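Budget and Grants Officer, Statden Borough Council

Statden Borough Council is looking for a Budget and Grants Officer to join its finance team at Dornness House. The post is permanent, 37 hours a week, with the option of working from home two days in five.

The council sets its spending plan each spring, and the new one starts once members have voted on it. You will help put the draft together, check returns from the eight service areas and answer questions from councillors before the vote. You will also look after the small grants fund, which received 63 applications in the last round and closes again in May.

You will need:
A part-qualified accounting award, or experience in a similar post
Good working knowledge of spreadsheets
The ability to write short reports for people who don't work in finance

We use the Beria ledger system. Training is given. The post is politically restricted.

To apply, fill in the form on our jobs page and quote reference 2597. CVs sent without a form will not be read. Applications close at midnight on 8th October. Interviews will be held at Dornness House and will include a written exercise lasting 55 minutes.

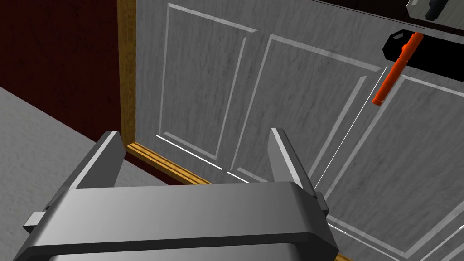
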